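4.2 Tidying tasks

Clearing a cluttered surface remains harder for current policies than lifting a single item from a bare one. We evaluated the Elten controller on 59 simulated bedroom layouts, with 5 attempts allowed for each. Figure 4 gives the view over a dresser top on which a toy truck stands near an alarm clock.

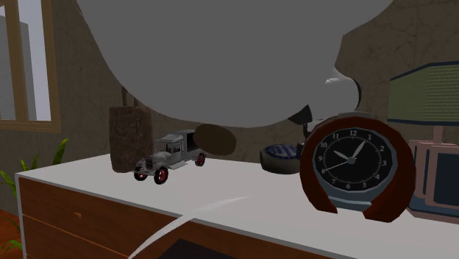
Figure 4. Gripper above the dresser, with truck, clock and lamp.

4.3 Failure analysis

Failures were labelled independently by Han and MacLeod. Most involved contact with a neighbouring object. Grey and pale items were also missed more often than those in saturated colours.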